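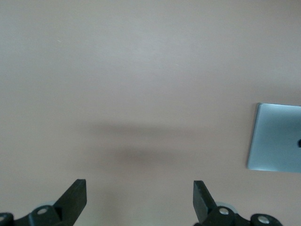

Re: [Brandthorpe Makers] Which colour for the new tables?

From: Etenesh Asfaw
To: Brandthorpe Makers list
Date: 2022-08-22

Sajib wrote:

> Hello everyone,
>
> Jarberg have come back to us on the tables for the long room and they
> want a colour by the end of the month. The choices are white, the dark
> grey, and the one they call Belay. I have only seen Belay on a card
> the size of a stamp and I could not tell you if it was pink or brown.
> Price is the same for all three, 547 a table with the legs.
>
> My own vote is white, because you can see what you are doing, but I do
> remember what the old white one looked like after two terms of
> printing. Has anybody lived with the Belay one? Does it mark? Is it
> shiny? Endang is worried about shiny.
>
> Sajib

Dear Sajib, dear all,

I have lived with it! I've had a Belay top since May, and I was going to write you two lines and then get on with my ironing, but I find I have rather a lot to say about it, so do put the kettle on.

First the colour, as you're quite right that the card is hopeless. I would call it a pinkish beige, or taupe if you like that sort of word. My sister calls it "plaster", and she isn't far off. The annoying thing (or the nice thing, I go back and forth) is that it won't settle on one colour. You can see it in the photo: it's greyer and a bit lighter towards the top and then goes properly rosy as it comes down. It's all one table and all one colour, I promise. On a dull morning mine looks nearly grey and under the kitchen bulb it is decidedly pink. If anyone on the list can't abide pink then I think we ought to hear from them now and not in October.

Second, Endang, it isn't shiny. I was worried about the same thing, having had that dreadful glossy table at Fenotero where you could watch the strip lights going up and down your work all evening. This one is matte. Shadows fall on it as a soft grey smudge and that's as much as you get. I do a lot of hand lettering in the evenings with the lamp pulled right down and I no longer get a headache from it, though I should say I also got new glasses in the same month, so I can't give the table all the credit.

It's smooth as well, very smooth, with no grain or pattern for the eye to get caught on. For cutting out and for lettering I like that enormously. Lourenço, you'll want to know about your lino: mine slid about a bit when I tried some, and I ended up putting a damp cloth underneath, folded once. A bench hook would do it better. I don't think it's any worse than white would be, as I believe the surface is the same on all three, but please would somebody check that with Jarberg before we quote me on it.

Now marks. I've been fairly careful, but I'm not a saint. Tea wipes off. Pencil wipes off if you do it the same day, and wants a rubber if you don't. Poster paint came up with warm water and a bit of washing-up liquid. The one thing that frightened me was blue stamping ink, which sat there overnight under a saucer and took me three goes, and I can still find the place if I get down level with it by the window. Crumbs and specks hardly show at all on this colour, so it does look clean when it isn't. Tiruwork thinks this is an argument in its favour. I'm less sure, having put a sheet of good paper down on what I took for a clean table and picked it up again with toast on the back!

Pale things show up on it better than I had expected. The bluish silvery plate at the right has a light line along its top and left sides and you can see just where it stops, and I think on white you'd lose that a little. White thread is easy to find. Beige thread, I'm sorry to say, is gone for ever, and I've stopped using my wooden ruler because I kept putting it down and hunting for it.

So my vote is Belay for the two tables near the window, where people sew and letter, and the dark grey for the printing end, where no pale colour is going to survive Lourenço's Thursday lot, sorry, I mean the evening lot, they've moved. If we must have all the same then I'd still say Belay. Please not white again. I scrubbed that table on my knees.

On the money, 547 sounds dear to me for a table, but I paid 80 just for the delivery on mine, so do ask Sajib's contact if delivery is in that price or on top of it. And ask about spare feet. One of mine came off when we moved it and they were very slow finding me another.

I've got a leftover piece of the same top, big enough to put a mug and a book on, which is a good deal more use than the card. I'll bring it along next time and leave it on the windowsill by the sink, so everybody can have a look at it in both lights and scribble on it with whatever they like. If you can't get to the room and would like to see it, write to me off the list and I'll drop it round.

Love to all, and Endang, I still have your pinking shears,

Etenesh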